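Preguntas frecuentes – Casa de té y panadería Jundard

¿Desde cuándo existe Jundard?
Abrimos el primer local en la calle Brollham, con un horno pequeño y 14 sillas. Hoy tenemos también el local de Hadano, que es más grande y tiene terraza.

¿Es necesario reservar mesa?
Para desayunar no es necesario. Para la merienda del sábado recomendamos reservar, porque las mesas se ocupan muy pronto. Los grupos de más de 10 personas deben escribirnos antes.

¿Puedo encargar una tarta?
Sí. Pedimos tres días de tiempo, y una semana en diciembre. Al hacer el encargo se paga la mitad del precio – la otra mitad al recoger.

¿Tienen productos sin gluten?
Tenemos dos bizcochos y una sopa del día preparados sin harina de trigo. Sin embargo, todo se cocina en el mismo obrador, y no podemos garantizar que no haya trazas. Por favor, las personas celíacas deben tener esto en cuenta.

¿Hacen servicio de comida para empresas?
Sí, preparamos bandejas de bocadillos, ensaladas y pasteles salados. El encargo más grande hasta ahora fue para casi 300 personas. El pedido mínimo es de ocho.

¿Qué café sirven?
Una mezcla que nos tuesta la casa Desjardins, de tueste medio. También se vende en grano, en bolsas de 1.000 gramos. Si lo desea molido, dígalo en la caja.

¿Qué hacen con el pan que no se vende?
Una hora antes de cerrar lo ofrecemos a mitad de precio. Con lo que queda hacemos pan rallado y pudin.

¿Se puede entrar con perro?
Solamente en la terraza de Hadano.

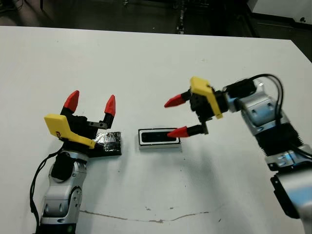
Rokeya Hettiarachchi: Buenos días, ¿la tarta de encargo se puede recoger en cualquiera de los dos locales, o solo donde se ha pagado la primera mitad?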